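Studio notebook, Pernberg room
December, entry starts 10:40 a.m.

Tracking for the Bisten record, session 4. Bass and drums were finished last time, so today was guitar overdubs and whatever backing vocals we could get through before the voices went. Tape count on the shelf is fine. Drive backup from last session checked and opens clean on the second machine.

Started with the rhythm guitar on "Pavard." The part was played on the demo through the small combo and everyone has gotten used to that sound, which is a problem, as the combo hums badly now with the gain past noon. Swapped the first preamp tube. Hum stayed. Swapped the power cable and moved it to the outlet by the door. Hum dropped a lot but is still there in the gaps. Decided to track anyway and mute between phrases by hand. Do not put a gate on it, we tried that on the last record and it ate the ends of the chords.

Mic setup for the combo: dynamic close on the cone, a little off center, ribbon two feet back at the same height. Flipped the polarity on the ribbon and it got thicker, so it stays flipped. Written on the strip so it doesn't get changed back. The dip around the vocal range is from the ribbon position. Moving it closer fixed the dip and lost the room, so I put it back.

Tuning note: the second guitar drifts flat on the G string when the heater is on. Either leave the heater off during takes or tune every other pass. We left it off.

Keepers for "Pavard":
Left rhythm, take 3
Right rhythm, take 7, with the second chorus dropped in from take 5
Lead before the last verse, take 2, first half only

The second half of that lead still isn't written. The version from rehearsal steps all over the vocal pickup. Try it an octave down, or leave the hole and let the organ carry it. 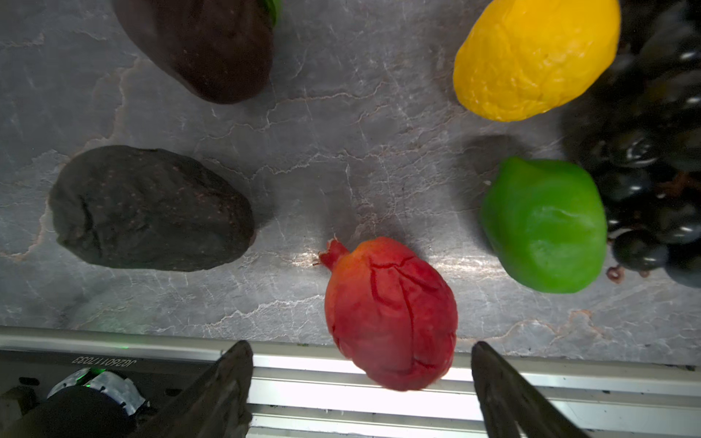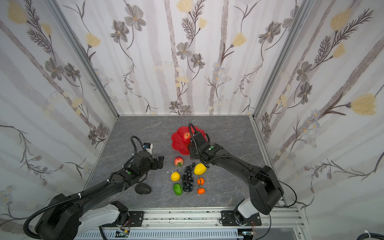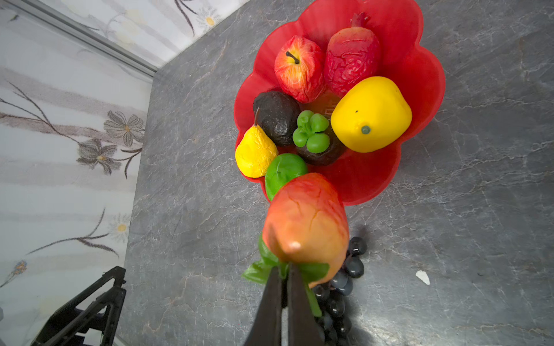
1:15 p.m. Back on after lunch. Moved to "Beyene," the slow one. Bounced the click down and found that the map has a wrong bar in it. The bar before the bridge is marked 4/4 and the drums play it in 2/4. It was recorded to the old map, so the playing is right and the session file is wrong. Fixed the map and nudged the markers. Anyone working from a copy made before today needs the new file, otherwise every edit after the bridge lands two beats late.

Acoustic guitar for "Beyene," doubled. Tried new strings and they were too bright next to the cymbals. Went back to the guitar with the dead strings and it sat right away. Capo at the second fret, not the third as on the chord sheet. Chord sheet corrected in pencil.

Backing vocals next. Three-part stack in the choruses, two passes each. The low part is the one that holds it together and it was sung too softly, so it needs another go on a fresh day. The high part is good. The middle part has one word that doesn't match the lead ("down" against "out"). I checked the lyric sheet and the lead is the one that's wrong. Left it. Ask the band which word they want before the mix.

Headphone complaints again. The left side of pair 2 cuts out if the plug is turned. Taped and labeled, needs a new jack. Nobody should use it for vocals until then.

Disk: the session folder has grown to 2695 files, mostly short takes from the drum days. Didn't delete anything. Moved the unused drum takes into their own folder so the file opens faster, and it does, by a good bit.

Open items:
Combo hum, try the other speaker cable and the spare output tubes
Low backing part on "Beyene," redo
Lead on "Pavard," second half
Organ on both songs, nothing recorded yet
Tambourine in the last chorus of "Beyene," band is split on it
Rough mixes to the band, no limiter this time, they compare it to the demo and only hear the volume

Channel 18 on the desk crackles when the fader moves. Cleaned it once, came back inside the hour. Patched around it and put the ribbon on 17.

Stopped at 6:30 p.m. Both songs saved, copied to the backup drive, and the drive is in the cabinet.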